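Lonine 2 review: a good planner with a weak grip on contact

Lonine sells its second release as a manipulation planner you can drop into any simulator and trust by lunchtime. I have heard that before, mostly from people with a license to sell. I gave it 40 tabletop tasks on a two-armed robot with multi-fingered hands and ran each of them from the command line, with the demo presets switched off.

Setup went fine. The scene importer took our kitchen files without complaint, and the task editor is better than the one in Dusmont, which I still use daily and still swear at. Planning for one arm is quick, and the paths look sensible.

Then you ask for the second hand.
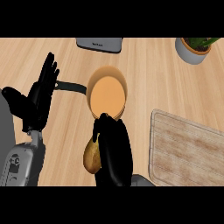 Potato in the right hand, left hand open beside the pan handle.

Lonine scores a grasp by fingertip distance, and I don't trust that number near a pan rim. A fingertip that touches and one that almost touches can get nearly the same score. You can tighten the threshold, but then planning time climbs past 200 seconds on the harder tasks – far too long for anyone tuning by hand. Oanh Kim, who runs our nightly tests, ended up writing her own contact check.

The logs are another sore point. A failed plan gives you an error code and a joint list, with no hint about which object was in the way. The manual covers the codes in one table, last updated in August.

At $425 a seat, I'd wait for the next release. If you only need one arm, try the free trial and keep your own checks switched on.

Related reviews
Dusmont task editor, revisited
Quan depth filter: long-term test
Nendevwood grasp library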